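Subject: Re: Binders for the Tuhiwai cupboard
Date: Mar 9, 2025

> Are the new binders the same colour as the old lot? And do they
> fit on the shelf, or do we need the tall cupboard at Clanotow?

They're blue, ring type, with a label strip on the spine. The cupboard is the low one with the two doors and a shelf inside.
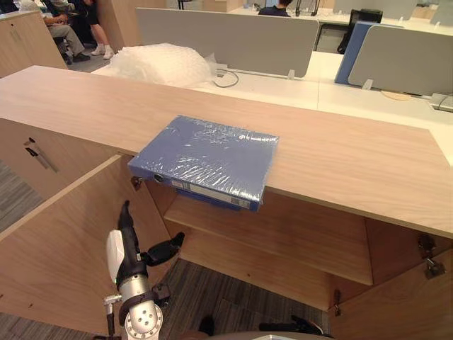 Blue binder on top of the cupboard, still in its plastic

Please leave the wrap on until you've got something to file. The minutes go in first, then the Nuseck receipts. I've ordered 19 from Tirow and would like them all kept at Tuhiwai for now. If anyone has spare dividers, bring them along.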